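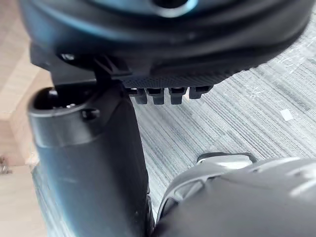

Osus wrist camera kit, three weeks in
Posted Jun 7, 2023

I've wanted a camera down at the wrist of my arm for ages, and I kept putting it off because every kit I looked at either cost more than my first car or came as a bag of parts and a link to a dead forum. The Osus kit from Truvaletti was $163 with shipping, and I bought it in May on a night when I should've been asleep. No regrets so far! Well, a few small ones. Let's get into it.

What you get

The camera itself (tiny, much smaller than I pictured from the store page), a clamp, two lengths of flat cable, a baggie of screws, and a folded sheet of instructions that somebody clearly wrote for people who had already done this once. You don't get a USB adapter. I had one in a drawer from an old Unine kit and it worked fine, but if you don't have a drawer like mine, add that to your order or you'll be sitting there with a very cute camera and nowhere to plug it in.

Putting it on

The box says 20 minutes. I took most of an evening, and a good chunk of that was the cable. The clamp goes on easily, and I like that you can loosen it and swing the camera around before you commit. The cable is another story. It's stiff, and if you leave it too short the wrist tugs on it when it turns all the way over. Leave it too long and it flops into the picture. I redid mine 3 times. My advice is to plug everything in, run the wrist through its full travel by hand with the power off, and only then tighten the zip ties.

One thing I'd change: the screws are all nearly the same length, but they aren't the same length. Lay them out on a towel first.

How the view looks

This is the part I really wanted to know before buying, and the store page was no help at all (it's all glamour shots of the camera on a white background). With the camera mounted the way the sheet shows, a lot of what you see is your own robot. The wrist housing takes up the top of the view, big and dark and shiny, with the row of little tabs hanging down under it. Then there's the thick tube-shaped part coming down one side, and whatever other arm you've got in the neighborhood pokes in from a corner. The floor and the edge of the furniture fill in what's left.

I was grumpy about that for the first day. Then I started using it and came around, mostly. Having the hardware in the picture gives you something to judge distance by, and I find I bump into things a lot less. But if you were picturing a nice clean window onto the table, you'll want the longer bracket, sold separately, naturally.

Focus is the other thing to know. Parts right up against the lens go soft, especially the housing and anything that swings in close, while stuff a bit farther back comes out much crisper. In the view at the top of this page the stripes in the carpet are easy to make out, and so is a little white scrap of paper lying on it. I can live with that. The focus ring turns, but it's so small and so slippery that I gave up and left it where the factory put it.

Color is okay. Dark plastic can look blue from one angle and plain black from another, so I wouldn't lean on it for sorting parts by shade. Lag is barely there over a short cable. I tried the wireless add-on from Prasertsri that a friend had lying around, and the delay was enough to make me feel seasick, so wired it is.

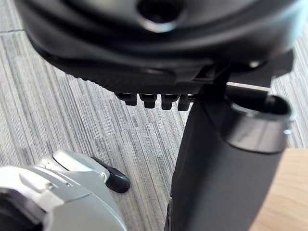 Érica Barbosa wrote in to say that she mounted hers turned a quarter of the way around the wrist and got a good bit more of her workspace that way, though she had to flip the video in the software afterward and it took her a whole weekend to stop steering backward.

I haven't tried that yet, but I'm tempted. The clamp would certainly let you do it. If you go that route, check your cable slack again before you power up.

Would I buy it again?

Yep. I'm giving it 4 out of 5. I took the point off for the missing adapter and that silly focus ring, and I'd have been happier with a softer cable. Truvaletti did answer my email about a spare clamp within a day, and they sent one out for free.

Next on my list is the longer bracket. I'll add a note to this page once it's on the arm and I've had a week or so to get annoyed with it.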